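Home Courses Student Work Field Reports Library Contact

Three Days on the Dollau Trail: Designing and Testing a Small-Group Walking Tour

Field project report, Tour Operations stream
Submitted November 3, 2005

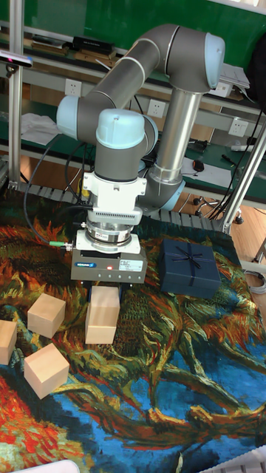
The assignment was to put together a short guided trip, price it, take real people on it and then write up how it went. I'd never led anything longer than a bus ride to the museum, so I picked walking, on the theory that if it all fell apart at least we'd be outside. My supervisor was Satish Rajput, who ran walking holidays for years before he started teaching, and a lot of what's good in the plan came from him drawing lines through my first draft.

The route goes from Hernville up the river to the village of Dollau and then over the ridge to Vavska, where there's a bus back. It's 42 kilometres all up. I chose it mostly because I grew up near Hernville and already knew the first bit, and also because the two villages have beds but hardly any organized visitors. People drive through Dollau on the way to the lake. They buy a coffee if you're lucky.

1. Working out who it was for

My first idea was students. I did a questionnaire in May, handed out at the campus travel shop and the farmers' market, and got 122 back. Students said they loved walking and then ticked the lowest box for what they'd pay. The people who would pay a proper price were mostly over fifty, had done a guided trip before and wanted their bag carried. That was a bit of a blow to my plans for bunkhouses and instant noodles!

So I rewrote the whole thing for them. Shorter second day, real beds, luggage moved by van, dinner somewhere with tablecloths if possible. I kept the group size at six guests plus me. Satish wanted eight, for the money, but the guesthouse in Dollau has only four rooms and I didn't want to split people across the village.

Looking back at the questionnaire, I asked too many things about scenery. Everybody likes scenery. I should have asked how far they walk in a normal week, and what they do about a bad knee on a downhill, and whether they'd share a room with a stranger. That last one came back to bite me.

2. The itinerary as sold

Day 1 Meet at Hernville station at 9:30 a.m. Bags go in the van. Easy riverside walking, 13 kilometres, with a picnic at the old ferry landing. Arrive at Dollau mid-afternoon. Free time, then dinner at the guesthouse.

Day 2 Loop walk above Dollau, 11 kilometres, with the option of turning back at the chapel. Afternoon free. Dinner in the village.

Day 3 Over the ridge to Vavska, 18 kilometres, the longest day and the only real climb. Early start. Late lunch at Polák's, collect bags, bus back to Hernville at 5:15 p.m.

I know the usual advice is to put the hard day in the middle. I tried it that way on paper and couldn't make it work, as there's nowhere to sleep on the far side of the ridge except Vavska and then you've got a whole third day with nothing to fill it. A bus trip to the lake was suggested. I didn't want a bus trip to the lake.

3. Booking things

This took far longer than I'd allowed. The guesthouse in Dollau doesn't use email and the owner likes to talk, so every change meant a phone call of half an hour or so, usually about her daughter's wedding. I ended up really enjoying those calls (my phone bill is in Appendix B). She held the four rooms for me on nothing more than my word, and she threw in the packed lunches for Day 2.

In Vavska I only needed lunch. Polák is a small family restaurant by the bus stop and they normally close the kitchen at two. With 18 kilometres and a climb I couldn't promise we'd be there by two. We agreed I'd phone from the top of the ridge, where there's a signal, and they'd keep the soup on.

The van was my cousin with his own van. For a real operator that wouldn't do, and I've costed a licensed carrier in the budget section instead.

Permits were easier than I'd been told. The riverside path is public the whole way. One farmer on the Day 2 loop needs to be asked before a group goes through his top paddock, and he said yes, shut the gates, no dogs.

4. Price

I set the price at $100 per person per day, everything included except drinks and the bus fare. For the test trip guests paid a bit less than that, as it was a student project and they all knew it. Costs were higher than my spreadsheet said they'd be. The main reasons:

- I'd budgeted dinners from the menu in the guesthouse window, and it was an old menu.
- Two guests who'd booked as singles each needed their own room, and I had only four rooms for six guests plus me. I slept on the couch in the guesthouse lounge for two nights, under a very loud clock.
- Insurance. I had a quote for one day of walking and multiplied by three, and apparently it doesn't work like that.

With a licensed van and a guide who gets paid, the trip loses money at six guests and just about breaks even at eight. So Satish was right about eight and I've told him so. The answer might be a second house in Dollau, and there's a woman across from the bakery who's thinking about letting two rooms next season.

5. How the trip went

Day 1 was lovely. Cool, bit of mist on the river, everybody keen. I'd planned on four kilometres an hour and we did closer to three, with stops for birds – one couple had brought serious binoculars and knew what to do with them. I'd written a little talk for the ferry landing and got through half of it before one of the guests, whose grandfather had worked the ferry out of Hernville, took over and did it much better. We got to Dollau later than the sheet said, but no one seemed to mind.

Day 2 it rained. I mean it properly rained, from breakfast on. Four people walked as far as the chapel and came back, two stayed in and played cards with the owner's mother, and the full loop didn't get done at all. My wet-weather plan was one line long and said "bring jackets". By two in the afternoon I had six damp people and nothing to offer them. I rang the bakery in a bit of a panic and they let us all come round the back and watch the afternoon bread go in. It cost me a few loaves and it ended up the highest-scoring thing on the feedback forms, and it wasn't in the itinerary.

Day 3 cleared up. The path to the ridge was greasy and I changed the start from eight to seven-thirty, telling everyone at dinner the night before and again at breakfast. The climb was slow and I put the slowest walker right behind me, which Satish had drilled into me, and it does keep the group together. What I hadn't thought about was the way down. It's steep on the Vavska side, with loose stones, and one guest with a dodgy knee had a fairly miserable hour of it. I lent her my poles. I should have had spare poles in the van, and I should have said "steep descent" on the booking sheet in plain words. I'd put "a rewarding ridge crossing", and I'm a bit ashamed of that.

We rolled into Polák's at ten to three. The soup was on. There were dumplings as well, and plum cake, and I've never been so glad to see a tablecloth. We made the bus with time to spare.

6. What the guests said

All six filled in the form on the bus. Scores were good for food, beds and luggage, fair for information beforehand, and mixed for pace. Two thought Day 1 was too slow and one thought Day 3 was too fast, which I suppose is what you get with any six people.

Comments I've kept hold of:

"Would have liked a map of my own, even a photocopy."
"Tell us about the stones!"
"More bread."
"Nice to be in a village where you're not the tenth group that day."

Five of the six said they'd book again or recommend it to a friend. The sixth wrote "ask me when my knee settles".

7. What I'd change

Put the bakery in as a booked afternoon on Day 2, rain or shine, and pay them properly for it. Cut the Day 2 loop back to the chapel walk as the standard option and leave the top paddock for anybody who wants it. Every guest gets a photocopied map with the steep bits marked. Spare poles, spare socks, and a second flask. A single supplement, stated up front, so that I'm not on the couch.

I'd also look at running it the other way round, Vavska to Hernville, so the steep side is a climb and the last day is flat along the river. The trouble is the morning bus gets to Vavska at 11:40, which is too late to start over the ridge. I've written to the bus company asking about an earlier one and haven't heard back yet. If that changes I think the reverse direction is the better trip, and I'd quite like to try it in spring – with eight people and someone else's cousin driving.

Thanks to Satish Rajput for the red pen, to everyone in Dollau, and to Polák's for staying open.

Appendix A: Questionnaire (on file with the department)
Appendix B: Budget, receipts and phone bill
Appendix C: Risk assessment, revised after the trip

Back to top | Contact the department office | Copyright remains with the student author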